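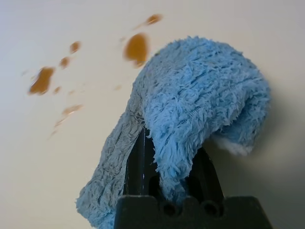 January, morning, Drondotville

Woke before six to the radiator knocking again. Bled it with the little key and got mostly air. The landlord at Miltska said someone would come by before noon, so I stayed in and did the accounts for the move. We are at 3226 so far, with the van deposit still to come back. Clegg charged us twice for the boxes. I wrote to them and kept it short.

The train pass is the other expense. It went up again this month, and I worked out that walking to Otel and catching the bus from there saves 118 over the winter. The walk takes me past the canal, where the path is iced over on the shady side. I can manage it if I leave by seven.

Heating man came at 11:40. He said the valve in the back bedroom was painted shut, probably years ago, and freed it with a wrench and some swearing. Warm by lunch. I took off my second sweater for the first time since we got here. 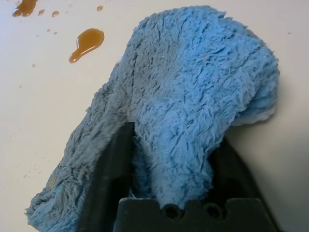
The blue cloth.

Afternoon

Unpacked the kitchen boxes at last. The good knives were in with the winter hats. I still can't find the lid for the big pot or the phone charger with the long cord. Put shelf paper in two cupboards and ran out before the third — the roll was shorter than it said on the label.

Walked down to the library to sign up for a card. They want a bill with the new address on it, and the only one I have is from Clegg, with the wrong apartment number. I'll go back when the electric bill comes. Read the paper there for an hour anyway. They are talking about closing the Otel branch of the post office, which would mean going all the way across the river for parcels.

Evening

Soup and toast. Wind picked up after dark and the bathroom window rattles, so I folded a piece of card into the gap.
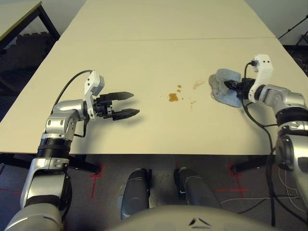

My sister called at eight and said we should have waited until spring to move, that everyone she knows who moved in January was sorry about it. I told her the rent was lower. She said it would have been lower in March too. We left it there and talked about her garden plans — beans again, and no squash this time.

Bed by ten. Need stamps and bread tomorrow.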